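How to Report a Street Light or Signal Fault in Fullombridge

Street lights, traffic signals and lit signs on public roads in Fullombridge are maintained by the Highways Office. Residents may report a fault at any time. Lights in private parking lots and on private roads should be reported to the property owner.

Before you start

Find the asset number. It is printed on a yellow plate fixed to the pole, usually at eye level and facing the sidewalk. Street light numbers begin with L and signal numbers begin with S, for example S-61. If the plate is missing, note the nearest house number or cross street.

Do not touch the pole, open any access door or handle exposed wires. If a pole is leaning, has been struck by a vehicle or has wiring showing, call the emergency line instead of using the online form. All signals out at a junction should also be reported by phone.

Making a report

1. Open the Nevon reporting page and select "Lights and Signals."

2. Enter the asset number. The map will move to the matching pole. If it does not, place the marker by hand.

3. Choose the type of fault. For signals, the choices are: lamp out, stuck on one color, push button not working, no audible tone, and signal head turned.

4. Add the time of day the fault was seen. This matters for lights that go on and off, as crews may otherwise visit when the light is working normally.

5. Enter an email address or phone number if you would like updates, then select "Submit." Keep the reference number shown on the next page.

What happens next

Signal faults are inspected within 2 working days. Street light faults are placed on the weekly route, which is drawn up each Monday. Work that depends on the power company may take longer - the status page will show "Awaiting supply" until the connection is restored.

The Fullombridge network has 542 street lights on the Hrnčiar Road circuit alone, and several reports of the same fault are joined under one reference number. 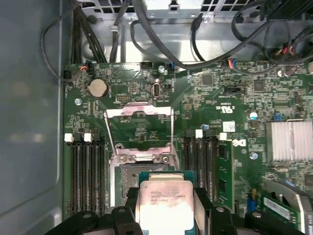
An Intel Xeon processor and an open socket on a Dell motherboard.

Checking or changing a report

Select "Track a Report" and enter your reference number. Notes of up to 100 words may be added while the report is open. To reopen a closed report, select "Fault Still Present" and give the date of your most recent sighting.

Questions about a closed report may be sent in writing to Svatopluk Dvořáček, Signals and Lighting, Highways Office, Fullombridge.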